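Ernell Open Water and Pool Meet: Entrant FAQ

Last updated Aug 6, 2018

Who can enter?
Any swimmer with a current club registration. Unattached swimmers may enter the pool events but do not score points. Relay teams must be made up of swimmers from one club.

When do entries close?
Entries close at noon, two weeks before the first session in September. Late entries are accepted only if a lane is open in a heat that has already been seeded. No new heats are created for late entries.

How many swimmers can be accepted?
The pool program is capped at 336 swimmers. Once the cap is reached, further entries go on a waiting list in order of receipt.

What times can I use for seeding?
Long course times from the past twelve months. Short course times are converted with the table in the entry software. Swimmers entered with no time are seeded in the slowest heats. Do not send screenshots of results; the entry file must contain the meet name and date for each time.
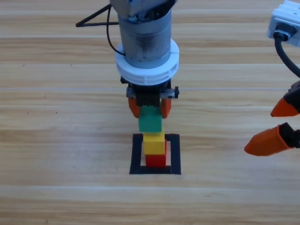 Custom times (your own estimate) may be used in the 800 and 1500 freestyle only. The referee may move a swimmer to another heat if an estimate is clearly wrong.

How are lanes assigned?
Heats are seeded slowest to fastest, except that the last three heats of each event are circle seeded. In finals, the fastest qualifier takes lane 4 in the eight-lane Jernano pool. Timed finals are swum fastest heat last.

Is there a limit on individual events?
Four per day, not counting relays. A swimmer entered in more than four is removed from the last ones in program order.

What is the false start rule?
One start. A swimmer who leaves before the signal is disqualified. If the signal has already sounded, the race continues and the disqualification is announced at the finish.

How is timing done?
Touch pads at the turn end, with semi-automatic backup on every lane. If a pad fails, the backup time is used after the standard correction. Splits are published for all events of 100 meters and up.

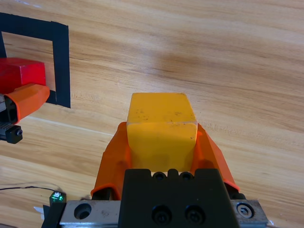 Yellow block held upright in the gripper, over the tabletop.

What are the warm-up rules?
Warm-up opens 40 minutes before each session. Lanes 1 and 8 are sprint lanes, one way only, during the last part of the period. Feet-first entry applies in all other lanes. Paddles and snorkels are not allowed.

How do scratches work?
Scratches for heats must be handed in at the clerk's desk before the end of warm-up. Scratches for finals are due within 30 minutes of the posting of results. A no-show in a final costs the swimmer the next individual event.

How are relay changeovers judged?

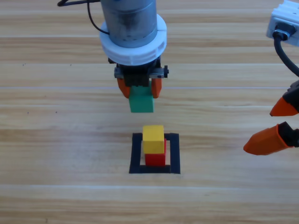

The outgoing swimmer must be in contact with the block until the incoming swimmer touches the wall. Two judges watch each changeover and must agree before a disqualification is made. Contact is the only test. The green cube between the orange fingers is clear of the stack below it, and a swimmer's feet in the same position relative to the starting block count as departed, however small the gap. Arm swing and body movement before the touch are allowed.

How do I file a protest?
In writing, to the referee, within 30 minutes of the end of the race. Judgment calls on stroke and turn are not open to protest.

Where are results posted?
On the wall by the Danus entrance and on the meet page after each session. The Szabó Trophy standings are updated once a day, after finals.

Are entry fees refunded?
Only if the entry was not accepted or the session is canceled. Medical withdrawals are not refunded.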